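Three grippers, one pile of washing

Fatos Ristić has been folding shirts with robot arms since May. Before that he spent four years on bin picking for a parts distributor, where the objects were hard and the grippers were mostly suction cups. Cloth was new to him. His job at Hindik is to decide which gripper the company fits as standard to its two-armed work cell, and he had three candidates to get through: a parallel jaw from Plalum, an articulated finger gripper from Vukčević, and a soft silicone one that Hindik made in-house and never sold.

We spoke in the afternoon, between runs.

"The parallel jaw went first because we already had two of them," he said. "It's a good gripper. It closes in the same place every time and you can read the force off it. For boxes I would still pick it and not think any further."

With cloth the trouble was the approach. A flat jaw has to get one side under the fabric, and a T-shirt lying on a smooth table gives it very little to get under. Ristić's team tried coming in at a low angle and pushing the fabric into a small ridge, then closing on the ridge. That worked on thick cotton and failed on anything thin. They also went through a lot of fingertip pads.

"We had the pads printed, and the edge wore off them. You would get a good morning and a bad afternoon and spend an hour looking in the code for it. Then somebody put a new pad on and it was fine again."

The soft gripper was the opposite. It rarely missed the cloth, but it often picked up more than one layer and there was no easy way to tell. Ristić said he had wanted it to win, partly as it was the cheapest of the three and partly as his colleagues had built it. It was dropped after two weeks.

The test itself is plain. Each gripper gets 500 grasp attempts, split between T-shirts, towels and trousers. A grasp counts if the arm can lift the cloth clear of the table and hold it for three seconds. A second layer in the fingers is scored as a miss, even if the fold comes out right in the end. The parallel jaw managed 67 per cent on this measure. The articulated fingers had not finished their set when we talked, and he would only say that they were ahead.
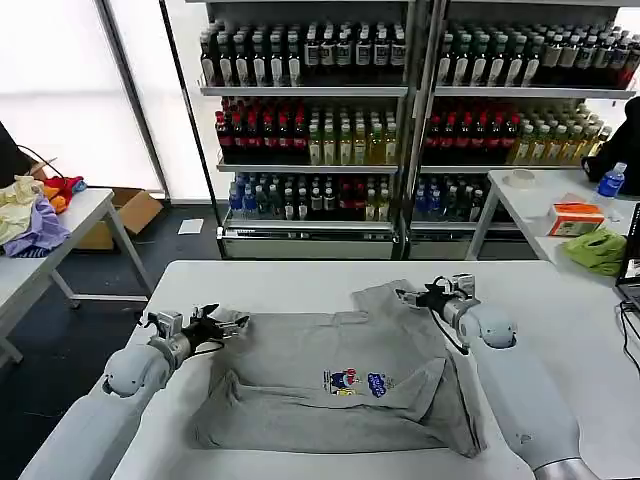
What he likes about the fingers is that they can pinch and then adjust. The jaw either has the cloth or it hasn't, and if it hasn't, the arm backs off and starts again from above, which costs time. With the fingers, the controller can open slightly, move a few millimetres and close again without lifting away.

"A person does this all the time when they fold. You don't let go of the shirt and look at it. You shuffle your fingers along till you find the seam. So that is what we are after, the shuffling."

I asked whether the fingers had been difficult to live with. He said yes, at the beginning. They arrived with a driver that only ran on an old version of the operating system, and the first weeks went on that. The fingers are also heavier than the jaw, so the arm settings had to be tuned again. Then there is the cable. On the Plalum jaw it runs close to the wrist and stays there. On the Vukčević gripper it comes out at the side and needs a loop of slack so the wrist can turn.

"Too short and it pulls on the connector. Too long and it goes into the shirt. I have changed that loop maybe ten times. There is a strip of tape inside my notebook with the length marked on it and that is the official length now."

The cameras took up a separate part of the conversation. The team began with one fixed camera over the table, then added a view from the head of the machine. Ristić had expected to need one on each wrist as well. They tried that for 14 days and took them off again. The wrist cameras gave a good view just before contact, he said, and then the cloth filled the whole picture and there was nothing to learn from it. He has not ruled them out for trousers, where the waistband gives the camera something to follow.

For control they run Hilano, which handles both arms from one clock. He had used two separate controllers at his last job and did not want to again. "If the left hand is 40 milliseconds behind the right, a box doesn't care. With a shirt you are stretching it, or you are letting it drop in the middle. You see it straight away in the fold."

Most of the runs are still driven by an operator, with the machine recording the movements. Ristić takes his turn at this and says he is not the best at it. The best is a trainee who used to work in a dry cleaner's, and her recordings are kept in a separate folder. They use them first when they train a new version. He is wary of reading too much into this, as she also works more slowly than anyone else, and slow recordings are cleaner whoever makes them.

Some garments are harder than they look. Collars are fairly easy, he said, as the rib is thick and the fingers close on it well. Hems are all right. Sleeves are bad, particularly short ones, which turn under and are then missed. A large print can be a nuisance too, if it is stiff enough to make the cloth bend in one place and not another. Small ones make no difference.

There is no decision on the standard fitting yet. If the fingers finish their set above 80 per cent he will recommend them, in spite of the price, which is over three times that of the jaw. If they land somewhere in between, he expects an argument.

"Somebody will say, put a jaw on the left and fingers on the right. We tried it for one day. It folds quite well. But then you carry two sets of spares and two drivers, and the customer has to know which one broke. I would like to avoid that."

He had another batch of towels to get through before six, and went back to it.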